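発表メモ 共同倉庫の棚卸しについて
2018-05-24 持ち時間19分

スライド1
あいさつ。所属はBrivikの物流担当。去年の8月から棚卸しのやり方を変えたので、その経過を話す。質問は最後にまとめて受ける。

スライド2 前の状態
品目は400。月末に一斉に数えていた。8人で丸一日、その間は出荷を止める。差異が出ても、いつずれたのか追えない。取引先のGarkbridgeから、月末に出荷が止まるのは困ると言われていた。

スライド3 変えた点
毎日少しずつ数える方式にした。棚を11の区画に分け、朝の出荷前に一区画だけ数える。動きの多い品は順番を早める。区画の割り方はNaheed Qureshiさんの案。最初は品目のアルファベット順で割ったが、歩く距離が長くなってやめた。
(ここで区画図を配る。後ろの席まで届いたか確認)

スライド4 困ったこと
数えている途中で返品が入ると数が合わない。返品は昼まで仮置き場に置くことにした。仮置き場の札の色を決めるのに意外と時間を食った。
Irelの倉庫では夜に数えているそうだが、うちは夜勤がないので朝のまま。

スライド5 床の表示
区画の境目は床のテープで示している。台車が通るところは剥がれやすい。貼り替えは月初。 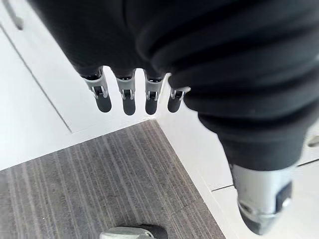
テープの幅は太いほうが見やすいという意見が多かった。棚の札にも同じ区画番号を入れた。札の書式はYu-ting Kwanさんが持っているので、欲しい人は休憩中に声をかけてほしい。

スライド6 今後
Gachanjaの分室にも同じ方式を入れる。品目が少ないので区画は減らす予定。時間が余ったら返品伝票の話をする。余らなければ質疑へ。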